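Clerum House Residents' Association
Minutes of the laundry and clothing room meeting, 2025-03-27

Present: 3 residents, 2 members of the house staff. Apologies from the Ganitz wing.

1. Previous minutes
Agreed with one correction. The dryer on the Tellimau side was serviced in August, not September.

2. Clothing swap
The last swap took in 122 items. Most of the coats went. Knitwear and long-sleeved tops were left over and are in the hall closet. It was agreed to offer them again before anything is given away.

3. Dryers
Sharifi Appliance has quoted for new door seals. The quote was accepted. Staff will arrange a weekday visit.

4. Folding
Several tops at the swap had been put out in a heap and people did not look through them. The meeting agreed on one way of folding: lay the top flat on the table, pull the sleeves out straight, smooth the body, then fold the sleeves in and the hem up. Shirts on hangers stay on hangers.

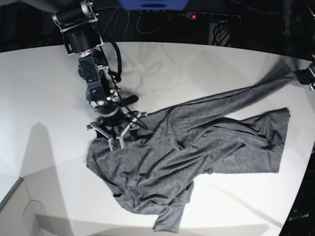 Soft jersey tops take longer because the creases come back, and they should be smoothed by hand before the first fold. No ironing is expected. Sizes go on a paper tag at the neck.

5. Table use
Detergent bottles are to be kept off the folding table. One resident asked for a second shelf. Carried over.

6. Any other business
Lost socks will be kept for 3 weeks.

Next meeting: to be posted on the laundry room door.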